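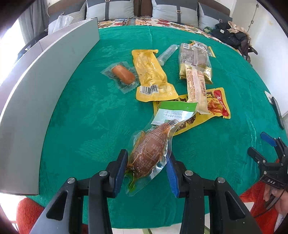 4.2 Setting up the Flestlow drip controller for young trees

This section covers the two-zone Flestlow controller when used with newly planted ornamental trees. For hedges and container stock, see section 5.

Before you start

Close the supply valve and release the line pressure. The controller must be mounted upright, out of direct sun, with the cable glands facing down.

Caution: Do not connect the controller to a line fed by a booster pump. The inlet diaphragm will be damaged.

Connecting the tree rings

1. Lay the supply tube along the row, on the uphill side of the trunks.
2. Place one Koltum ring around each tree. The ring should sit over the outer edge of the root ball, clear of the bark.
3. Cut the supply tube square at each ring and push both ends fully into the tee. A tube that stops short of the inner ridge will leak.
4. Pin the ring to the soil. Do not pin through the emitters.
5. Leave the far end of the tube open, open the supply valve, and flush until the water runs clear.
6. Close the valve and fit the end cap.

Note: Cover the rings with mulch only after the leak check. Keep mulch away from the trunk.

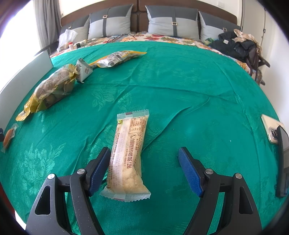
Entering the program

7. Press and hold MODE until the zone number flashes.
8. Select zone 1 and set the soil type. If the soil is mixed, choose the heavier type.
9. Set the planting month. Trees planted in September start on the autumn schedule, and the controller moves them to the spring schedule without further input.
10. Set the run time to 57 minutes for a standard ring. Multi-stem trees use the same setting with 2 rings on separate tees.
11. Repeat for zone 2. If zone 2 is not used, set it to OFF. A zone left blank will show fault code 592 at the next start time.
12. Press MODE once to save. The display returns to the clock.

Leak check

Run each zone by hand and walk the line. Emitters should drip evenly along the whole ring. If the far side of a ring is dry, look for a kink at the tee before replacing the ring.

Caution: Drain the controller and bring it indoors before the first hard frost. Rings and supply tube may stay in the ground if the end cap is removed.

Settings for the Ornotton and Motaung valve boxes are listed in appendix B.

Section revised March 5, 2019, by Johannes Mthembu. Replaces the loose sheet packed with earlier units.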